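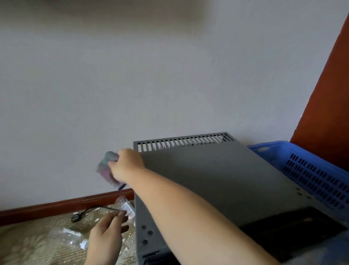 May, back room, wall prep and cabinet relocation

Continued from the entry on the plaster repair. Goal for the session: get the wall beside the door clean enough to take primer, and decide where the metal housing goes once the crate is out of the way.

Wall. Dry cloth first, then a damp one, working from the door frame toward the window end. Dust from sanding sits on the lavender paint as a faint bloom and only shows under side light. Used the old gray-green cloth for the dry pass. Fold it in quarters and change face when it starts to drag. Do not use the blue paper roll, it leaves lint on this paint. Two passes were enough above waist height. The strip over the baseboard needed more, since the chips collect on the top edge of the wood and get pulled back up onto the wall. Next time brush the baseboard off before touching the wall at all.

Floor. White flecks all over the straw mat. Sweeping along the weave works, across it does not. Hüsnü wants to roll the mat up and shake it outside, fine by me, but the housing has to come off it first. A sheet should have gone down before sanding. Noted for the other room.

Housing. Dark gray panel, slots along the top edge, four screw holes in a vertical line on one side and three smaller ones on the other. Left it tilted while I worked behind it. Screws are in the jar marked Galindo on the shelf, 6 in total, so at least one position is missing its screw and we should not assume the set is complete. Begoña to check the thread before ordering any. Keep the slots clear of the wall when it goes back. I would like a hand's width behind it, Trinidad says less is fine. Unresolved. Wipe the slots separately with a soft brush, the cloth catches on the edges.

Loose items. Power cable was on the floor with the plug free. Coil it and tape a label on it before it ends up in the general cable box. Bottles off the mat before anybody moves the housing. Blue crate stays next to the door until the shelf is up, then it goes under the bench.

Materials. Primer: one 500 ml tin of Trimora left, unopened. Should cover the repaired patches, not the whole wall. Allow 20 minutes after the damp pass before touching the surface, longer if the window is shut.

Open points
Touch-up paint for the baseboard, reddish brown, need a match. Ainhoa has the old tin lid.
Scuffs on the door frame, leave for now.
Ask Donnie whether the shelf brackets from Steladia came with plugs for plaster.
Damp pass on the lower strip to be repeated before primer.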